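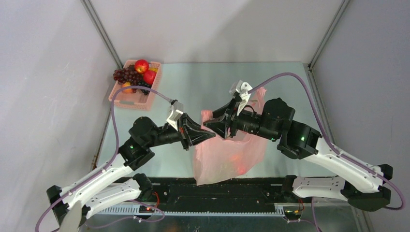 Agnes Pringle told us after the September round that she had put off signing up for two years, thinking she would be asked to cook, and that keeping the food diary had taken her less time than doing the crossword.

We are looking for 100 households to take part in the next round of the Tudarum household food study. The study records what people buy, what they eat and what they throw away over 12 days. You do not need to change how you shop or cook, and you will not be asked to follow a diet.

Who can take part

Anyone aged 18 or over who does most of the food shopping for their home. People living alone are welcome. We are short of households with three or more adults and of people who work nights, so please get in touch if either applies to you. You cannot take part if you were in the September round.

What you will do

You will fill in a short diary each evening, on paper or online. Keep your till receipts and post them back in the envelope provided. Food waste is weighed once a day on a kitchen scale, which we lend you. Tea bags, bones and peelings count. Liquids poured down the sink do not, but please note them in the diary if you can.

At the end there is one telephone call of up to 30 minutes. Most calls are made in the evening. Interpreters can be booked for Thai, Portuguese and Mandarin, and the diary can be had in large print.

Payment

Each household receives a £60 shopping voucher once the diary, receipts and scale have been returned. Diaries with one or two missed days are still accepted. Postage is paid.

Your information

Names and addresses are kept apart from the diaries and deleted when the study closes. You may leave at any time without saying why. So far 827 diaries have been completed across all rounds, and we hope to reach 2000.

How to apply

Write or telephone by 24th October, giving your name, postcode and the number of people in your home. Ask for Napaporn Sriwong or, for the evening calls, Muchen Su. Places are offered in the order that replies come in, and we keep a waiting list. Starter packs go out by second class post, so allow a week for yours to arrive.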